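Green tomatoes, soft herbs and other August leftovers

My garden always hands me everything at once in August, and this year I came home from the Jernport plant swap with even more than I'd left with (never bring a wagon to a plant swap). So it's been a week of using things up, and I've picked up a few tricks along the way!

First, basil. Pick it before 10 in the morning, stand the stems in a glass like flowers and keep it out of the fridge. Mine turned black in there twice before I learned. Anything that's already drooping gets blended with olive oil and frozen in an ice cube tray.
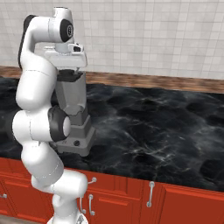

Blender on the black marble countertop.

Zucchini is the other one. I grate the monsters, squeeze them hard in a dish towel and freeze them flat in bags, 200 grams to a bag, which happens to suit my bread recipe. Write the amount on the bag before you fill it – marker won't stick to a damp one.

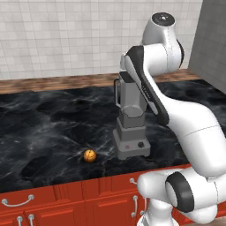
The seedy middles go straight on the compost, along with the bean ends and whatever the slugs got to first. If your heap smells sour, tear up some cardboard and fork it in. Mine came right after two boxes.

Green tomatoes I leave in a paper bag with a banana and check every evening. I had over 90 of them last fall, and the ones I forgot at the bottom were not pretty. Next up is the beans, and I still haven't found my jar lids.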